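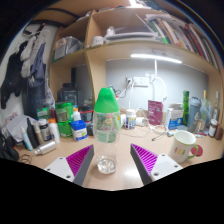

Can a machine tidy a desk yet? That's what readers keep writing in about, more than driverless anything, more than the chatbots. So this month's item is desks. Real ones, with the mugs and the cables and four kinds of bottle lids. Take the tall clear bottle with the big green cap, the one between the two gripper fingers. See-through sides, a bit of clear liquid down in the base, glare coming up off the wood right next to it. For you and me, nothing. Pick it up, put it on the shelf. For a machine it is about the rudest object in the house. Depth cameras tend to look straight through clear plastic, and the ones that don't get fooled by the shiny spots.

Short answer to the question: sort of. Longer answer below, written fast, sorry, the Koltik open day ran over and I have until 4 to file.

What works now. Grabbing one solid thing from a clear spot and putting it in a bin. That is pretty much a done deal in the lab, and getting close outside it. Mugs are fine if the handle is turned the right way. Boxes are easy. Jars with lids on, easy. The Hikow people ran their arm on a kitchen table for most of the afternoon and it got through cup after cup without a fuss. Slow, though. You could make the tea, drink it and wash up in the time it took to clear one place setting.

What half works. Crowded stuff. A bottle on its own is one job, a bottle with a power cord looped behind it is another. The arm has to decide whether the cord is part of the thing, or in the way, or can be ignored. At Jultamden they keep a tally of how pickups go wrong, and out of 1483 tries on messy tabletops the biggest pile of failures was neighbors. Meaning the arm got what it came for and knocked over whatever was beside it. I asked if that counts as a fail. It does there. Some other shops would call it a success and I wish they would stop.

What doesn't work. Soft things, mostly. Plastic bags, gloves, crumpled paper, anything that changes shape when you touch it. Folding towels has gotten better, I'll give them that, but a towel laid flat is not a grocery bag with who knows what inside. Also tubes — hand cream, glue, toothpaste. Squeeze too little and they slip, squeeze too much and well.

And then the part I think gets skipped. Where does it all go? You know your vitamins live by the wall and the shaker goes to the kitchen and those papers on top of the books are waiting on a phone call. A machine sees papers on top of books. The Nair project is trying to get at this by having people do their normal chores with a hand-held gripper, so the software learns from how a person does it in a real room. Makes sense to me. Whether it picks up the why along with the how, I don't know, and the folks I talked to were carefull not to promise it.

Money, quickly. None of the household stuff is for sale in a form I'd tell you to buy. The shop-floor versions are a different story, and a few of you have them already. If your parts are rigid and come in the same tray every time then go get a quote. If your bench looks like my desk, wait. One reader has been running a small arm on packing for 18 months and says it paid for itself but needs a person nearby, and that it stops maybe 3 times a shift over something silly. Label peeling up. Tape stuck to the finger. He still likes it. He would not let it near the break room.

My guess for a desk like that one, start to finish, no help? Several years. Clearing the solid stuff to one side so you can wipe down, sooner, and I would pay for that tommorow.

Next month is dishwashers, loading and unloading. If you have tried anything at home or at work, even the cheap kits, write in and tell me what broke. Pictures welcome. Deadline is the end of October.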